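4.2 Connecting your revenue accounts

Before Satano can work out a valuation range, it needs at least 12 full months of sales records. Most owners bring these in from their bookkeeping package through the Steken connector. If you keep your books in a spreadsheet, skip to section 4.3.

1. Open Settings, then Data Sources, and choose Add Source.
2. Select Steken from the list and sign in with the account you use for bookkeeping. View-only access is enough.
3. Choose the company file. If you own more than one business, add each one as a separate source.
4. Set the start month. The start month must be the first month of a fiscal year, for example September.
5. Click Import.

Note: A file with fewer than 4,000 transactions usually loads in a few minutes. Larger files are queued and run overnight. You can close the window while you wait.

When the import finishes, the status changes from Pending to Ready and the Mapping tab opens.
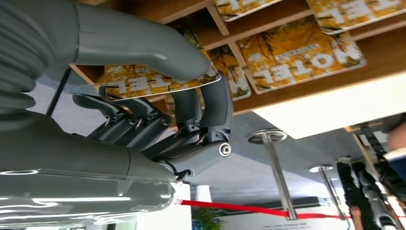

The Mapping tab lists every income and expense account in your file. Satano sorts them into 38 standard categories and marks the ones it could not place in orange.

6. Work through the orange rows first. Pick a category from the drop-down menu beside each one.
7. Check that subscription income is under Recurring and that set-up fees and one-time projects are under Non-recurring.
8. Move owner's salary and personal expenses to Add-backs. Enter a short note for each add-back over $1,000 – buyers will ask about these.
9. Click Save Mapping.

Caution: Saving a new mapping replaces the old one and recalculates every report. Export a copy of any report you have already shared with a buyer or lender.

If the totals do not match your own profit and loss statement, check the accounting basis under Source Details. Cash and accrual figures can differ a good deal in a single month.

Error 37 means the sign-in has expired. Go back to step 2 and sign in again – your mapping is kept.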